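The Cruickshank is coming back, or so we keep hearing

7 November 2024

Another month, another teaser. Wodness has put out a twelve-second clip of a tail light and a line of text reading "Room for more," and the forums have decided that the Cruickshank wagon is returning. I would like that to be so. I owned the old one and drove it until the rear subframe went. But I have also been reading Wodness teasers for long enough to know what a tail light is worth.

Let's go over what the company has said. In May it told dealers that a "family-sized vehicle with a familiar name" was under study. Under study is where the Brakau pickup was for years, and the Brakau pickup is still there. The tail light in the clip has the same three-bar pattern as the one on the current Ludard crossover, which makes me think we're looking at a longer Ludard with a badge out of the parts drawer.

Readers who subscribe for the road trip pages will get the usual packing list at the back. The rest of you can stay with me for the numbers.
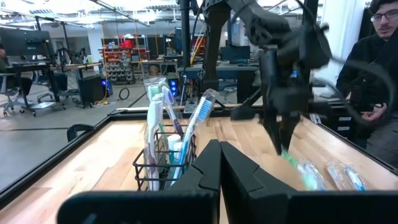 What we think we know

The leaked dealer sheet, which Wodness hasn't confirmed and hasn't denied, gives a payload of 440 kg and a curb weight of 3766 pounds. Whoever typed it up couldn't settle on one system of measurement, and that alone makes me wonder how close it got to an engineer. If the payload figure holds, it would be good for a car this size. If it was copied from the old brochure, it tells us nothing.

There are 2 powertrains on the sheet. One is the hybrid from the Ludard, unchanged as far as I can tell. The other is listed only as "AWD, later." Anyone who waited for the all-wheel-drive Ludard will remember how that word gets used. It was "later" at launch, "later" at the mid-cycle update, and then it was gone from the website.

The seating is where I have the most trouble. The sheet says 6 seats as standard, with captain's chairs in the middle. The old Cruickshank got its following as a plain wagon with a flat floor and a long load bay. You could slide a door in there, or a dog crate and a week of luggage. Put a third row in the same footprint and you get a shelf behind it. I sat in the third row of the long Brakau at the last regional show, and my knees were higher than the window line.

None of this means it will be a bad car. The Ludard is a decent thing to drive, the hybrid is quiet around town, and a longer wheelbase would probably settle the ride on rough pavement, where the short one gets choppy. I'd just like the company to call it a long Ludard and price it as one.

Which brings us to price. The sheet leaves the box blank. The dealers I've spoken to expect it to land over the Ludard by a fair margin, on the strength of the name. Two of them are already taking deposits, refundable on paper. Read that paper. One form I was shown lets the dealer keep a "processing amount" if the car arrives in a trim you didn't ask for, and the buyer doesn't get to pick the trim until the order bank opens. I wouldn't sign it.

Then there is the question of where it would be built. The Brakau line is said to be running at full stretch, and the other plant is set up for small cars. A new body needs a new line or a gap in an old one, and I have seen no sign of either. Suppliers usually talk before the carmaker does. So far the seat people and the glass people are quiet, and the glass on a wagon is a big order.

The case for the other side goes like this. Wodness renewed its claim on the Cruickshank name, it has a gap in the showroom now that the old minivan is out of production, and wagons are selling a little better than they were. All fair points. Still, carmakers renew names all the time to keep others from using them, and a gap in the showroom can sit there for years. Mine would be the first hand up at the dealer if a real one turned up with a flat floor and a tow rating. I'm keeping it down for the moment.

From the mailbag

We had a pile of letters after the last item on used Cruickshanks, most of them about rust, several about the sunroof drains. On the drains: clear them in spring and fall with soft trimmer line, and don't use compressed air, which can pop the hose off inside the pillar. On rust, look at the rear subframe mounts before you look at anything else. A shiny underbody on a car that age means fresh undercoating, and fresh undercoating can cover a lot.

One reader wrote in to defend the Ludard's touchscreen, and I've printed the letter in the members' pages. I still want a knob for the fan.

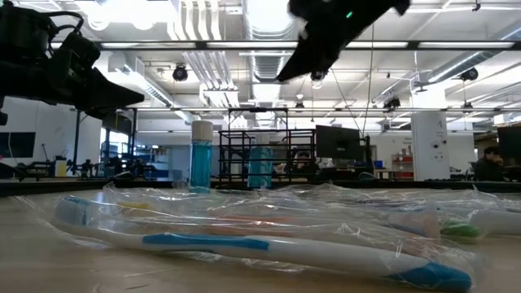
Should I hold off on buying a used Cruickshank until the new one is announced?

I wouldn't wait. The clip gives no date, the dealer sheet gives no price, and good used ones with clean subframes get harder to find every winter. If the new car does appear, early ones will go for sticker or more, so it won't pull used prices down much in its first year. Find a one-owner car with service records, get it up on a lift, and pay for the inspection yourself so the shop is working for you. If the seller won't allow a lift, move on to the next ad.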